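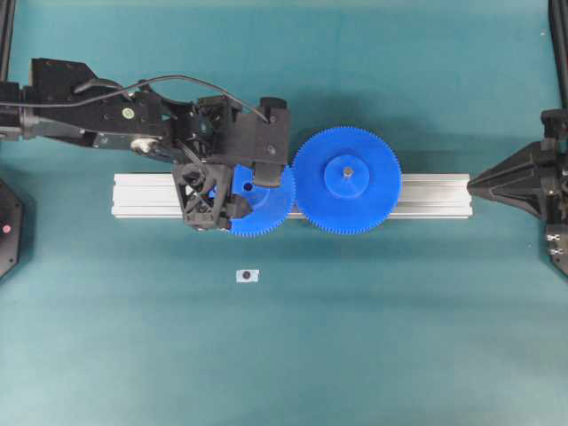

Gearóid Mulcahy does not expect the runoff for mayor of Kurkport to be close, and he says the polls that show it close are asking the wrong people.

Mulcahy has run field surveys in the county for 22 years, the last 7 of them for Usby, the small polling outfit he works for out of two rooms above the old post office. We spoke on 7 June 2024, the morning after Usby finished its final survey before the vote.

"We called 2,000 registered voters," he said. "Plenty of them hung up. That's normal. What matters is who stays on the line, and in a runoff you get the people who were going to vote anyway."

The survey has the sitting mayor ahead in Kurkport itself and behind in Brakard, the district across the river that was joined to the city under the last boundary change. Mulcahy would not give the district totals before they are published. He did say that Brakard is harder to measure than any other part of the city.

"A lot of the phone numbers we have for Brakard are old. People moved when the cannery closed and kept the same cell phone. So you call a Brakard number and you're talking to somebody who lives three hours away and has opinions about a bridge he doesn't drive over."

The bridge toll has been the main issue in the campaign. The mayor wants to keep it at $3 until the deck repairs are paid off. His opponent says she would drop it for residents on the Brakard side in her first month. Mulcahy said the toll question got the clearest answers in the whole survey, and that it did not line up with the vote as neatly as either campaign has claimed.

"You have people who hate the toll and are voting for the mayor. They told us they don't believe anybody will take it off."

He was less willing to talk about turnout. In the first round the line at the Kurkport high school went out to the parking lot, while two polling places in Brakard were quiet all afternoon. Asked if that would happen again, he said he had guessed wrong on turnout before and would leave it alone this time.

I asked about the complaint from the opposition campaign that Usby weights its samples toward older homeowners. He shook his head.

"We weight to the voter file. If the voter file is old, the sample is old. They have the same file we do — they bought it in the spring."

Usby will publish the full tables next week, with the wording of each question. Mulcahy plans to spend election night at the county clerk's office, where the precinct counts are posted on paper before they go online.

14 shares | 3 comments

Kiều
I live in Brakard and I have never been called. My mother gets called every time.

riverside_ed
The toll was supposed to come off when the first repairs were done. Ask either of them about that.

M. in Kurkport
When are the tables coming out? The article says next week but no day.

This site uses cookies to remember your settings. By continuing to read you accept our cookie policy.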